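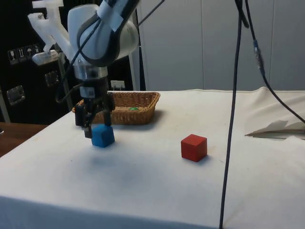

About Karthorpe Language School

Karthorpe Language School teaches English to adults who have moved to the area for work, study or family. We opened in January with one class in the upstairs room of the old Sutcliffe shoe shop. We now use the whole building, including the former stockroom, where the shelves still carry the shoe sizes in white paint.

We have 117 students on the register this term and 19 classes a week, from complete beginners to people preparing for university entrance or a professional exam. The smallest classes have five students. Most of our students work, so more than half of the timetable is in the evening.

How we teach

Every new student comes in for a short talk and a written test before joining a class. The talk matters more than the test. Plenty of people can fill in the gaps in a grammar exercise but find it hard to ring a dentist, and others speak quickly and well but have never had to write a letter. We place people by what they need to do next.

Classes last 88 minutes. This began as a timetable problem – the last bus to Larnari used to leave two minutes before the hour – and we kept it when the bus times changed. There is a break in the middle with tea and coffee in the kitchen on the ground floor. Please bring your own mug if you can.

We use a course book at the lower levels and our own materials above that. Beginners spend a good deal of time on numbers, dates, prices and spelling names aloud. Intermediate groups work on forms, phone calls, workplace talk and reading the local paper. The advanced groups choose their topics at the start of each term. Last term one group chose planning law, which went on longer than expected.

Homework is set once a week and marked by the class teacher. We do not give grades for it. Students who miss three classes in a row get a phone call from the office, and we will hold a place for up to half a term if somebody is ill or has a change of shifts.

The Urnus library

Urnus is our lending library, on the first floor next to the office. It has graded readers, dictionaries, children's books and a shelf of novels in other languages left by former students. Any student can borrow two books at a time. Former students may keep using the library after they finish their course and many of them do, mostly for the children's books.

The library table is also where the conversation group meets at lunchtime. You do not need to book and you do not need to be a student here to join in.

Our staff

The school was founded by Aroha Brunton, who is still the head teacher and takes the beginners' evening class. She trained as a primary teacher and taught abroad before settling here. All our teachers hold a recognised certificate in teaching English to adults, and new teachers share a class with an experienced colleague for their first term.

Fees and help with costs

Fees are paid by the term or in monthly parts. There is a lower rate for people out of work or on a low income, and you can ask for it at the office without an appointment. The prices on our fees page apply from 1 Apr 2018. Exam entry is charged separately and goes straight to the exam board.

Finding us

The entrance is at the side of the building, down the passage. The front door on the street is a fire exit and cannot be opened from outside. There is a ramp at the side entrance but no lift, so please tell us when you enrol if you need a ground-floor classroom and we will arrange the rooms to suit. Bicycles can be left in the yard.

The office is open during all class times. It closes between terms, when messages are checked once a week.

This website uses cookies to remember your settings and count visits. By continuing to use the site you agree to our use of cookies. Accept | Read more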